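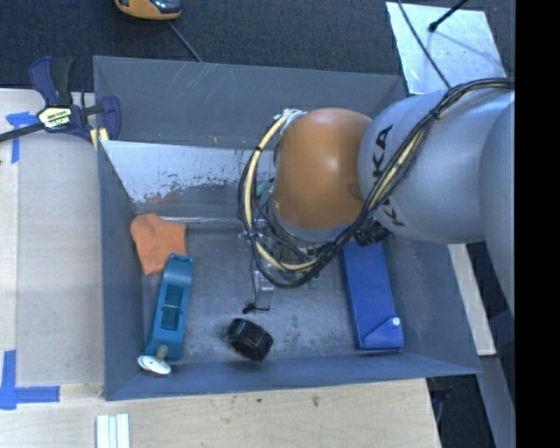 周转箱

周转箱,又称物流箱、胶箱,部分地区的仓库工人径称“筐”,不论其有没有孔。它是一种可反复使用的敞口或带盖容器,用于在工厂、仓库、农场和商店之间搬运零散物品。周转箱的定义在各国标准中略有出入,争论多集中于“多大的箱子才算大箱子”,迄今未分胜负。

名称

“周转”一词取自会计用语,原指资金循环,后来被借去形容箱子。理论上,箱子装满出去,空着回来,如此往复。实践中回来的那一半经常缺席,因此不少企业的账目上,周转箱被归入低值易耗品,算是对现实的一种承认。

英语中与之相近的词有 bin、tote、crate 等,彼此界限模糊。翻译人员通常任选其一,然后在全文中保持一致。

历史

在周转箱出现以前,承担同样工作的是柳条筐、木桶和麻袋。木桶能滚,麻袋能扛,柳条筐漏得均匀,各有拥护者。木箱随铁路货运普及而增多,其主要缺点是沉、吸潮、有钉子;主要优点是坏了可以烧火。

金属箱随后进入机械加工车间。铸件、螺栓和冲压边角料对木头并不客气,钢板箱因此站稳了脚跟,同时也给车间带来了一种新的噪声。塑料注塑工艺成熟以后,箱子变轻、变便宜,也第一次有了颜色可选。多数采购人员选择了灰色或蓝色。

材料

塑料周转箱多用聚丙烯或高密度聚乙烯制成。前者较硬,低温下容易变脆;后者较韧,受压时更愿意变形。添加抗紫外线助剂的产品可以放在室外,不过放在室外的通常是没有添加的那一批。

钢制周转箱适合装载重物和带锐边的零件,表面多作喷涂或镀锌处理。涂层的寿命取决于箱内物品的脾气。瓦楞板箱和纤维板箱也有使用,一般只走几个来回,称之为“周转”多少有些抬举。

构造

周转箱的侧壁很少是完全垂直的。上宽下窄的斜壁便于注塑脱模,也使空箱可以互相套叠,节省回程空间。代价是底面积小于口面积,装方形货物时四周会留下楔形空隙,而这些空隙恰好能卡住最后一件最小的零件。

与之相对的是直壁箱,容积利用率高,空箱却占地。折叠箱试图兼得两者之长,侧壁以铰链相连,可放平堆叠。铰链也是它最先损坏的部位。

箱口通常设有翻边或加强筋,用来抵抗满载时侧壁向外鼓胀。箱底有平底、格栅底和加强底之分。平底容易清扫,加强底适合叉车和输送线,格栅底则能让水和小螺丝一同离开。

尺寸

周转箱的外形尺寸一般依照托盘推算,以便在托盘上拼满一层而不悬空。欧洲常见的底面规格为600毫米乘400毫米,及其对半或加倍。采用同一模数的箱子可以混合码放,前提是它们确实采用了同一模数。不同厂家的箱沿往往相差几毫米,足以使一摞箱子在第四层开始倾斜。

格鲁克尔伍德(Grurkelwood)仓储公司曾在内部推行统一箱型,并为此编写了一份30页的手册。手册规定全公司只使用2种箱子。附录列出了例外情形,篇幅长于正文。

使用与磨损

周转箱的损坏有一定规律。底面最先出现划痕,其次是四角,再次是把手。金属件在箱底拖动会留下深浅交错的擦痕,日久连成一片,颜色也随之变得难以命名。多数使用单位不把擦痕视为缺陷,裂纹则应当报废。介于两者之间的情况交由当班人员判断,而当班人员一般判断为还能用。

物流史作者卡普辛·罗兰(Capucine Rolland)在《空箱回程》一书中主张,一只箱子的年龄应当看标签的层数。她在格雷西克(Gresik)公司的旧库房里揭开过一只箱子的标签,据称最底层标注的货物早已停产,箱子仍在服役。书评人认为该章节过长。

清洗

食品和医药行业对周转箱有专门的清洗要求,一般包括预冲、碱洗、漂洗和干燥。干燥是其中最费时间的一步:箱口翻边内侧容易积水,倒置以后水会转移到别处。机械行业的清洗要求相对宽松,常见做法是把箱子翻过来拍两下。

丢失

周转箱的流失率是行业内长期讨论的题目。流失的去向大致包括客户留用、混入他人箱群、被员工借去装工具,以及种菜。乔利(Joly)公司某年发出3184只箱子,年末盘点时在册3000只,其中一部分印着别家公司的名字。该公司把这一结果记为“基本平衡”。

为减少流失,一些企业收取押金,一些企业在箱壁上嵌入射频标签。押金制度的效果与押金数额成正比,客户的不满亦然。射频标签能够准确说明箱子最后一次被读取是在什么地方,此后的事情仍需打电话。

波尔塔(Poltar)租赁公司采用共享箱池,箱子归公司所有,由用户按天付费。该模式的反对者指出,按天付费的箱子总是在周五下午归还;支持者没有否认这一点。

争议

周转箱是否比一次性纸箱更环保,取决于循环次数、回程距离和清洗用水。各方都有对自己有利的计算。争论中较少被提及的变量是空箱的堆放面积,尽管它往往正是会议室被占用的原因。

另一项争议涉及箱盖。带盖箱防尘,便于封签,但箱盖的遗失速度明显快于箱体,久而久之,仓库里会形成一批无盖的带盖箱。有关标准尚未给这类箱子规定名称。

参见

托盘
集装箱
料架
柳条编织
盘点

本条目最后修订于2026年7月23日。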